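The tile that came back

When the Plodoreck works shut its second kiln, the firm was making 800 tiles a day and selling fewer than half of them. Large plain panels had taken over in kitchens and shower rooms, and builders liked them because they went up fast. Small tiles meant more cutting, more grout and a bigger bill for labour.

Both kilns are lit again now. Orders began to pick up in May, mostly from people doing up one room at a time, and the works has taken on two apprentices in the glaze shop.

Gebremedhin Adugna has run the glaze shop for most of his working life. He mixes by weight and keeps his recipes in a row of ledgers, 163 of them in regular use. The browns are the easy ones, he says. Iron gives a good brown at almost any heat. Orange is harder, and a batch fired a little too long will go muddy.

"People send back orange more than any other colour," he says. "They want every tile the same. I tell them to open all the boxes before they start and mix them up on the floor."

Setting out is where most home tilers go wrong. Glykeria Kourkoulas, who fits kitchens and bathrooms in Mosholm, spends the first morning of any job with a pencil and a long level. She marks the middle of the wall, works out the cuts at both ends and shifts the whole lot across by half a tile if the last piece would be a sliver.

For mixed colours she lays a few rows dry on a dust sheet. Left to chance, she says, you can still get a lump of one colour in the wrong place, and it is much cheaper to spot it before the adhesive is out. She likes dark grout with dark tiles. Pale grout shows every wobble and needs scrubbing behind a hob.
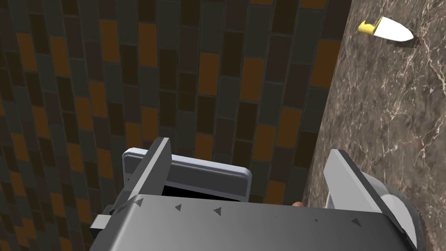
Burnt orange among charcoal and brown, with dark grout and a marble worktop.

Cost still puts some buyers off. A staggered wall in small tiles takes Kourkoulas two days where panels would take a morning, and she charges for both. Margaritis, the merchant that supplies much of her work, sells ends of batches cheaply to anyone who will collect them from the yard at Dravby. Shades vary from box to box and there are no returns.

Adugna is working on a green for next year. The first test pieces came out grey.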